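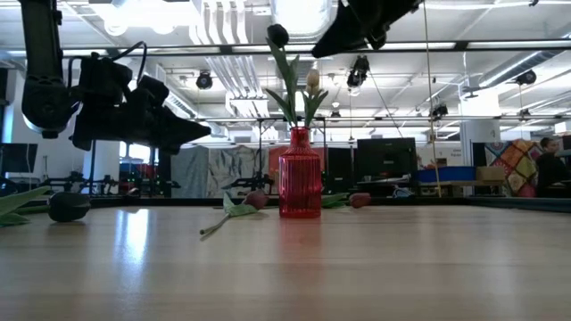

3 min read

Okach Pirncombe Fountain Pen

There is a particular sort of quiet that settles in when you unscrew the cap of a fountain pen, and the Pirncombe does it better than anything we've stocked in years. It's the fourth pen from Okach and the first one with a piston filler, so no more cartridges rolling about in the bottom of your bag (or, if you're like me, under the car seat).

Elīna Paulauskas drew the shape over one very long winter and you can feel the patience in it. The barrel swells a little towards the grip, then tapers away to a blind cap that lines up with the body so neatly you have to go looking for the join. I've written with it every day for a month – shopping lists, a letter to my aunt, the labels on the freezer – and my hand never once went looking for a more comfortable spot.

The nib

Steel, and lovely with it! Every nib is tuned here at the bench by Lahcen Filali before it goes out, on whatever paper you tell us you use most. The fine is crisp without being scratchy. The medium is the one I reach for, a bit wetter, with enough give to put some colour variation into a long downstroke. The broad is a joyful, greedy thing and it will drink your ink, so be warned. There's also a stub, which makes even my signature look like I meant it.

Left-handers, please put a note in the comments box when you order. Lahcen is one too and will set the flow a touch drier for you.

Colours

Ink grey, bottle green and a deep brown called Horberg that looks nearly black indoors and goes the colour of strong tea near a window. The trim is silver-coloured on all three. The grey is the favourite in the shop, but I'd have the Horberg.

Filling and care

Dip the whole nib, turn the knob anticlockwise, wait a second, turn it back. Wipe with a cloth you don't care about. Flush with cool water whenever you change colours, and never hot. A dab of silicone grease on the piston seal once a year keeps it gliding, and there's a small pot of it in the box.

Please don't put shimmer inks in it. I know, I know. Save those for a dip pen.

Paper

It behaves beautifully on the Bite pads, which have just enough tooth to slow you down, and the nib leaves a clean edge even when you're rushing. On cheap copy paper the broad will feather, so try the fine there.

Details

Filling: piston, with ink window
Nibs: fine, medium, broad, stub
Cap: screw, posts securely
Clip: sprung steel
In the box: pen, silicone grease, cloth, care card
Edition: 3000 pens, each numbered under the clip
Stock code: 253

If you'd like a particular number, ask. We can't promise it, but we do enjoy rummaging through the drawer.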